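Home About Recipes Sewing Room Archive

The Year I Stopped Buying Clothes (Mostly)

Print this post E-mail this to a friend

So I'm back, with a cup of tea going cold beside me, and I want to tell you how the no-shopping year went, which I promised to do in December and then didn't, because the holidays ate me alive!

I started the whole thing after adding up what I'd spent on clothes the year before. It came to 2,016 dollars, and I sat there in the kitchen going through the statements a second time in case I'd put something in twice. (I had not.) Most of it was little things, a cardigan from the Khumalo sale, leggings, a linen dress I wore to one lunch in Tromberg and never again. None of it felt like much when I was buying it.

The rules were simple. Socks and underwear were allowed, and shoes if a pair truly gave out, and I gave myself seven "free passes" for the year, thinking I'd use them all by spring. I used four. Everything together, including one pair of winter boots I still love, came to 407 dollars.

The hard part was the evenings. I used to scroll through shops after supper the way other people do crosswords, and for the first couple of months my thumb kept going there on its own. I took up mending instead, badly at first. My darns looked like little scabs! But they hold, and I've gotten fond of them, and I finally learned to take up a hem without it puckering all along one side.

I also found out how much I already owned. There was a green blouse at the back of the closet that I'd been meaning to "find something like" for ages, and there it was, the very thing, with a missing button.

I'm carrying on this year with the same rules, only with five passes, and I'm saving one of them for a raincoat.

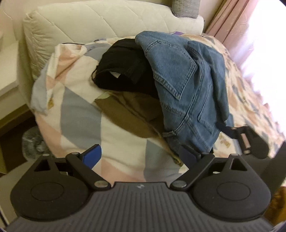

If you've tried something like this yourself, do write and tell me how you set your rules, especially about coats, and whether you counted gifts. I never did decide about gifts.

Contact Copyright Skultemel Blog Back to top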